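3. Planning your budget

I always tell people to price the fingers before the gripper. My own Plarent hand-held came to 1,235 pounds, and I nearly forgot to put anything aside for wear parts!

1. Write down the job first. Mine was handling paper on a table, so I didn't need anything fancy.
2. Ask Haberkorn and Kustberg for quotes with spare fingers listed on their own line.
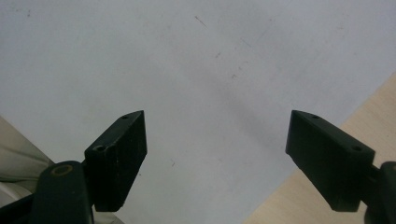 Fig. 3: Gripper fingers, open.

3. Check how the fingers are fixed. Screws, pins, clips, whatever it is, get the part numbers into your quote (I had to ring up for mine in November, and it was a long call).
4. Set aside 1,000 for spares and fixings.

Note: Setora quotes leave out delivery, so add it yourself.

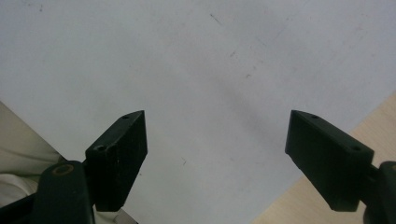 Spares are where I'd spend any money left over. A full second set took my total to 3,027, and I'd still do it again. Look at the screw holes in the pad blocks, two on each, and make sure the spares you're offered have theirs in the same places.

Caution: don't order until you've measured your widest item against the full opening.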